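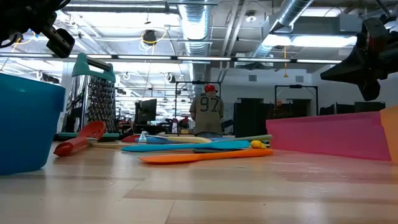 Spatulas, a slotted spoon and a box grater awaiting a permanent place.

2 min read
256 shares

The Case for the Shared Utensil Tray

By Isabelle Bouchard

Institutions that maintain shared kitchens tend to govern the refrigerator closely and the utensils hardly at all. The result is familiar at Rutherford, as it is at Killilard: a bench on which every colour of spatula may be found, generally underneath another one.

It is the position of this column that a shared utensil should have an assigned place, and that the place should be open to view. Drawers conceal duplication. They also encourage the purchase of a further spatula when the existing five cannot readily be found.
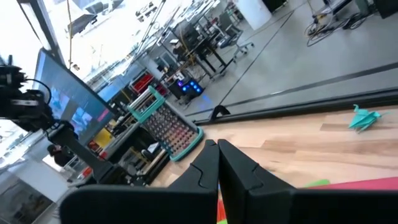 Sorting before storage

Sorting should be done on a cleared table, by use. Spoons belong with spoons, and slotted heads may be kept beside them. Colour is a poor guide – a red handle says nothing of whether the tool is meant to stir or to drain.

The grater warrants separate treatment. It is bulky, it catches on softer silicone edges, and it should stand on a shelf of its own.
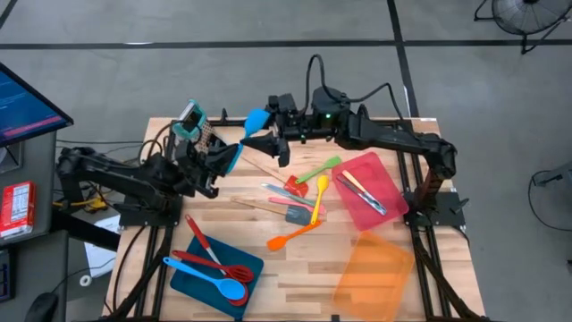 Carol Hollis has argued that trays merely relocate the disorder. The objection has merit where trays are deep. A shallow tray, reviewed each October and limited to tools in regular use, is a modest measure and one that Rutherford should adopt.

5 comments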